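Laundry and Linen Care
Household Guidance for Residents, Lalwood Housing Services

Revised 10 January 2020

The following guidance applies to all furnished apartments managed by Lalwood Housing Services. Residents are asked to read it before using any laundry equipment and to keep a copy in the apartment folder. Questions should be directed to the Resident Services office.

Sorting

Separate items by color and by weight of fabric. Towels and denim should not be washed with shirts or other light garments. New items in red, navy or black should be washed alone the first time.

Empty all pockets. Close zippers and hooks. Turn printed shirts and dark jeans inside out. Items with loose buttons should be mended before washing.

Read the care label on each garment. Where two labels in a load differ, follow the gentler instruction. A label that cannot be read should be treated as calling for cold water and air drying.

Stains

Treat stains as early as possible. Blot with a clean white cloth, working from the outer edge toward the middle. Do not rub.

Blood, egg and milk: cold water only, followed by a little detergent. Hot water will set these stains.

Grease and cooking oil: apply a small amount of dish soap directly to the dry fabric, leave for 15 minutes, then wash as usual.

Coffee and tea: rinse from the back of the fabric, then soak in cool water with one tablespoon of white vinegar.

Ink: place the fabric over a paper towel and dab with rubbing alcohol. Test an inside seam first. Change the paper towel often.

Check the stain again before the item goes into the dryer. If any mark remains, repeat the treatment. Heat from the dryer makes most stains permanent.

Detergent

Use liquid detergent marked for high-efficiency machines. More detergent does not give a cleaner wash -- the excess stays in the fabric and leaves towels stiff. Two tablespoons is enough for a normal load. Fabric softener should not be used on towels, microfiber cloths or athletic wear.

Chlorine bleach must never be combined with vinegar, ammonia or any other cleaning product.

Loading

Place items in the drum one at a time. Do not wind sheets into a roll or wrap them around the drum. The drum should be no more than three-quarters full, and a single heavy item such as a bath mat should be washed with two or three towels to balance the load.

In apartments with stacked units, open and close each door by its edge and do not lean on a door while it is open. Look inside both drums for small items before starting a new load.
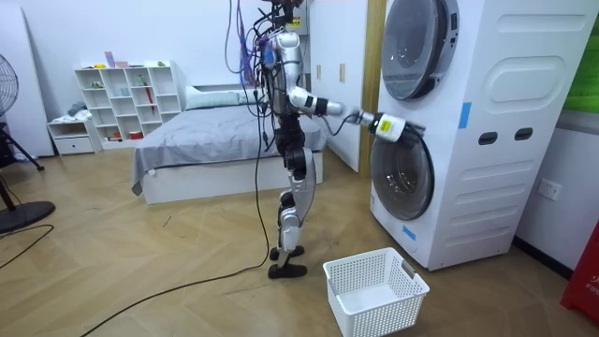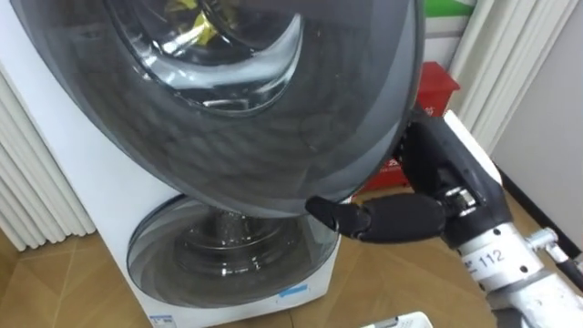 Drying

Shake out each item before drying. Clean the lint screen before every load, and wash it with warm soapy water and a soft brush once a month. Remove shirts while slightly damp and hang them at once.

Wool, silk, swimwear and anything with elastic should be dried flat or on a rack, away from direct sun. Racks may be borrowed from Resident Services for up to 4 days.

Cleaning the Washer

Wipe the door seal with a dry cloth after the last load of the day, and leave the door slightly open when the washer is not in use. Families with small children should keep the room door closed during this time.

Run one empty hot cycle each month. The next scheduled inspection of hoses and vents will take place in February, and residents will receive written notice.

Reporting a Fault

Leaks, burning smells or unusual noise should be reported without delay. Turn off the machine and do not attempt a repair. Contact Eusebio Huaranga, Resident Services, extension 106, and give the apartment number and the nature of the fault.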